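9 January 2023

First day back, and I spent it teaching a robot to turn a tap. The robot does not exist, the tap does not exist, and my shoulder hurts anyway.

Sandrine had me on the hand controller from half past nine. You hold the thing out in front of you, the arm on the screen follows your hand, and everything you do gets saved so the model can learn from your example. My example this morning was of somebody who has had two weeks of cheese and no exercise. I came in too low, clipped the rim of the wheel, backed off, came in too high and closed the fingers on nothing at all. Then I pressed the wrong button and threw the whole attempt away, which was a kindness to the model.

Su-chen says the trick is to stop above the wheel and settle before going down. She has been saying this since June. I did it her way after the tea break and got 10 good ones in a row, and I have decided not to tell her.
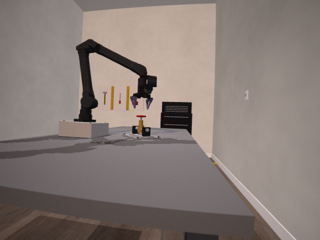 Over the red wheel, fingers open, not touching anything yet.

The turning is the worst part. A real hand knows when a valve is stiff. With the controller I get a small buzz, the same buzz whether I'm gripping the wheel or leaning on the pipework, so I go by eye and hope. Up to 30 degrees is comfortable. After that my wrist runs out before the robot's does, and I have to let go, unwind myself and take hold again. Maysoun wants those regrips kept in. She thinks the model should see them. I think the model will grow up believing all valves must be opened by someone with a bad wrist.

Final count 104 saved, of which Sandrine threw out 2 for what she called dithering. I was thinking!

Vandana came by at four to ask whether we could have the drawers done by Friday as well. Sandrine said yes before I could get the headset off — I must learn to take it off faster.

Caught the late bus, no seat. Soup. Went to turn off the kitchen tap and found I'd stopped with my hand just above it, settling. Ring Yara about Saturday, and buy something for this shoulder.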